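Good Habits for Working with Hand-Held Grippers
Workshop tips, updated March 2025

I love this kind of work. Give me a table, a pile of laundry and a pair of hand-held grippers and I'm happy until supper. But I've also had enough sessions thrown out over silly things that I started keeping a list, and the list turned into house rules, and the house rules are now what we hand to everyone who sits down at a folding table at Tanham. Copy whatever you like. Our friends over at Skisdale took most of it and improved the part on cables, so I've stolen that back.

Before you sit down

Clear the table completely. Coffee, phone, keys, the screwdriver you were just using, all of it. Wipe the surface with a barely damp cloth and let it dry. Crumbs and lint get onto the fingertips and you'll feel the grip go slick.

Take off rings and loose bracelets. Long sleeves are fine if they button at the wrist, and please do button them! An open cuff finds its way into the jaws sooner or later.

Check the fingertips one at a time. Run your thumb along the edge and feel for nicks. If a tip wobbles, tighten it now. We swap ours at 3000 closes whether they look worn or not, and write the swap in the book with your initials next to it.

Cables

Cables go on the outside of the hand, never across the palm and never between you and the work. Leave enough slack for a full reach to the far edge of the table plus a little more (stretch both arms out and try it before you start). If you feel a tug at any point, stop and fix it. A cable under tension will pull your wrist a few degrees and you won't notice, but everybody who uses the recording later will.

Power strips stay off the walking path. Coil the extra, don't knot it, and don't run it under a rug.

Handling socks, towels and other soft stuff

Socks are my favorite, and they are harder than they look. A few things that help a lot:

Pinch less fabric than you think you need. A big bunched grab holds well but the sock comes up twisted and then you spend ages straightening it.

Pick up by the cuff first whenever you can get at it. The ribbing gives the tips something to bite on. Toes are slippery, and the heel always wants to fold under.

Keep the second sock of the pair flat and in reach while you work on the first. If you push it to a corner you'll be leaning over for it later with a full gripper.

Smooth with the side of the tip, using slow strokes from the middle out. Pressing straight down just drags the whole thing along.

White socks on a pale table can be tricky to see in poor light. Turn up the lamps, or use the colored pairs in the basket marked Eston.

For towels, find two corners before you lift. If you only have one, set it down and look for the other. I know it's tempting to shake it out in the air, and it does look great, but our rule is no flinging.

Pace

Go at the speed you'd use to show a kid how to do it. Smooth beats fast every single time. Pause for a breath with both grippers open before you start and again when you're finished. Those two pauses make trimming so much easier!

If you drop something, don't snatch at it. Let it land, reset your hands, pick it up normally and carry on. We keep those runs, and they're some of the most useful ones we have. Only scrap a run if a bare finger touched the item, if a cable snagged, or if something fell off the table altogether.

Take a real break after every set. Grip handles are tiring in a way that creeps up on you, mostly in the base of the thumb. Stand up, shake your hands out, drink some water somewhere that is not the table.

Writing it down

Every run gets a line in the book: station, item, hand you led with, keep or scrap, and a few words if anything odd came up. Please write legibly. Line 133 in last July's book has been argued over ever since and we still don't know if it says "towel" or "travel." We finished that book at 1394 lines, by the way, and I was so proud I bought donuts.

Don't rename items as you go. A sock is a "sock" in the book, not "ankle sock" one day and "short white" the next. The word list is taped inside the cover. If your item isn't on it, add it at the bottom and tell the next person.

Closing up

Open both grippers fully and set them in the cradle, tips up. Unplug at the wall end first. Wipe the fingertips with a dry cloth (no alcohol on the gray ones, it makes them chalky). Put the laundry back in its basket unfolded, so the next person starts from a proper mess.

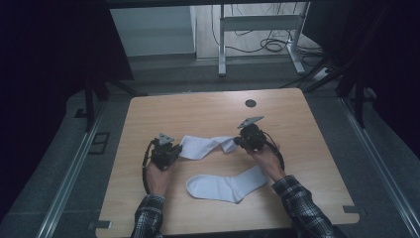
One more on storage: the Kocabaş cradles are a snug fit, so ease the handle in at a slight angle and don't force it. Spare tips live in the top drawer with the small hex key. If you take the last pair, leave a note on the drawer and I'll order more.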